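About us

Hi, I'm Evaristo Bellini, and I look after the play kitchen corner at Areck, a small learning center in the old part of Motville. We've been in the same building for 11 years now, up one flight of stairs (sorry about the stairs, we know), and if you've ever walked past at three in the afternoon and heard a whole lot of shouting about soup, that was us.

We started with a box of hand-me-downs from my sister's attic and one very wobbly shelf. Our latest inventory came to 433 pieces, and I still get asked for more plates. There are never enough plates! 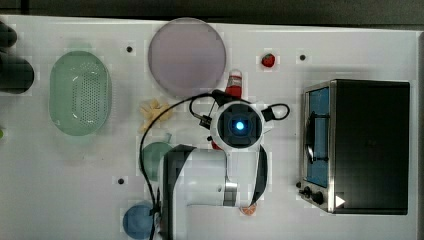 The Kitchen Table, Areck Learning Center

We're the ones who pick the kitchen things, wash them, sort them, and put them where small hands can get at them. I'm picky about what goes on the table. A strawberry is good because everybody knows what a strawberry is for. A ketchup bottle is even better, since it starts arguments about what ketchup belongs on, and arguments are where half the new words come from. And then a real-size plate, because you can't serve a proper dinner on something the size of a coin. Ours is lavender, and it has been a pizza, a steering wheel and a hat.

I like a white table for this. Colors stand out, and a kid who's looking for the green cup can find it without turning everything over. We leave plenty of space between things too. When I was new here I used to pile it all up in the middle like a yard sale, and the kids would just push the pile around. Spread it out and they start cooking.

My own favorite is the colander. It's mint green and oval, and I would defend it in court. Kids who have never seen one want to know about the holes right away, and you can spend a whole morning on that. 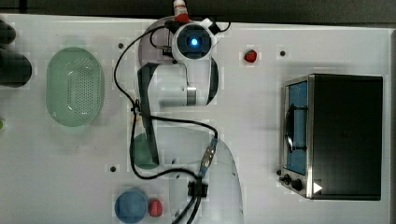
Do you use real kitchen things or only toys?
We use both. Toy food is easier to keep clean, but a full-size colander or plate feels different in the hand, and we like children to get used to the real weight and shape of things.

Groups come in mornings and afternoons, and we have 38 children signed up this term, in five small groups. Parents are welcome to stay for the first 2 visits - after that most of the kids would like you to go get a coffee, and there's a decent one at Pellegrini across the street.

We do take donations of kitchen things in good shape, but please, no glass and nothing with a plug. Drop them at the front desk before noon and put your name on the bag so I can thank you. Bowls with lids are very welcome right now.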